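What Makes New Agents Stick? A Look at Onboarding at Two Real Estate Offices
Student project report by Yaa Mensah
Project partner: Obed Atinga. Supervisor: Elikem Tsikata

I got into this topic through my aunt, who sold houses for years and complained about her first office for most of them! She was handed a desk, a phone and a login, and that was her training. So when Obed and I had to pick a project, we wanted to know what small real estate offices do with people in their first months.

We worked with two offices, Amegashie in Drastham and Clurna in Tritville. Amegashie runs a six-week course with a mentor for every newcomer. Clurna lets new agents shadow whoever is free (it's pretty loose, and some people love it). We started in August with an online survey and got 291 usable answers from agents who are at one of the offices now or used to be. Obed did the cleaning up, which took ages – people write "2 yrs", "two", "since my divorce" in the same box.

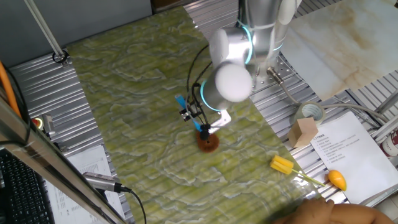
Robotic arm holding a blue object over a green marble-patterned mat.

The first thing that jumped out was the phone calls. Agents from both offices told us the hardest part of starting was calling strangers, way ahead of contracts or pricing. Amegashie practices calls in week two, with the mentor playing a grumpy seller. Fiifi Wumbei, who runs the course, let me try it and I was terrible. I forgot to ask for the address!

At Clurna the answers were all over the place. Agents who ended up shadowing a patient colleague were very happy, and the others mostly said they learned by messing up. I had expected the loose system to do worse across the board, and it didn't. On the open house questions Clurna people felt more confident – they'd simply been to more of them.

Our big weak spot is that we only asked how ready people felt. We wanted sales records too, but Clurna couldn't share theirs, so we dropped that part. Former agents were also harder to reach, and the ones who wrote back tended to have strong opinions.

If I did this again I'd interview people in their first month and then again half a year later. Obed Gbeho at Clurna has already said we can come back and sit in on the shadowing days.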